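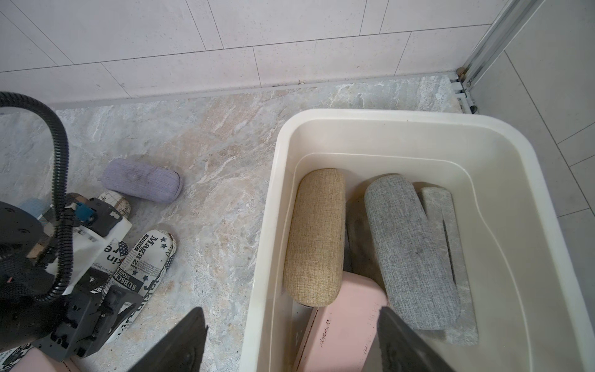 Glasses cases, part way through sorting: the cream bin, with a few still on the floor beside it.

# Vellow Case Library

Hello, and thank you for opening the README before anything else! This folder goes with the glasses case collection we look after at Vellow, and it covers what is in the collection, how we sort it, and what the columns in the spreadsheet mean. If you only came for the spreadsheet, it's called cases.csv and you are welcome to skip straight down to Columns.

## What's in it

The list has 1488 cases in it, nearly all of them hard or semi-hard, and nearly all of them donated empty. They come in by the shopping bag, and what people keep their glasses in turns out to be a lovely thing to spend an evening with. There are plain grays by the armful, a tan one with a burlap texture, linen looks, a pale pink with reddish-brown spots near one end, and then the showy ones – a white case covered in black newspaper-style lettering, for instance, with little stars and a polka-dot heart, which I would have carried proudly in high school.

We keep the marked and smudged ones in the list too. A case with spots on it still closes over a pair of glasses, and the condition column is there so you can leave them out if you'd like tidier stock.

## How we sort

Everything happens on the floor, next to a rounded plastic bin, and it goes like this:

1. Tip the bag out and open every case. (We have found two wedding rings and a great many cleaning cloths.)
2. Pull out anything with a strong print or an unusual color and lay it to one side.
3. Put the rest in the bin. They can lean on each other however they land, as long as nothing soft ends up under something heavy.
4. Write up the bin first, then the ones on the side.
5. Wipe down, tag, and shelve.

A full bin takes most of an evening if you're chatting, and we are usually chatting.

## Columns

- `case_id` – the number on the paper tag, starting at 2 (tag 1 went through the wash)
- `color` – an everyday color word, so "tan" or "lavender", please, and no paint-chart names
- `surface` – how it looks or feels: burlap, linen, striped fabric, speckled, smooth
- `print` – yes or no, with any words you can read copied exactly, even when they stop halfway ("SUBSCRI" is fine)
- `condition` – clean, marked, or worn
- `source` – Plemisora for the drop box, Ogunleye for the shop counter, blank for everything else

## Known problems

There are 47 rows with no surface filled in, left over from the first December, when we only wrote down colors. Gray is also a trouble spot. One person's light gray is another person's pale gray, and I have stopped trying to settle it, so search for both. Cases that came in with a faded maker's name have it under `print` only if two of us could read it.

## Using the list

Please do! Copy it, trim it, add your own cases at the bottom. A mention of Vellow is always nice to see but you don't have to.

---

Comments (3)

**tortoiseshell_fan**
I have the newspaper one!! Mine has lost its snap but I can't part with it. Do you take cases that don't close anymore?

**vellow**
We do – put "worn" on a scrap of paper inside and drop it in with the others.

**pocketful**
Row 3747 is mentioned in the sorting notes but the sheet stops long before that. Is it a typo or am I missing a second file?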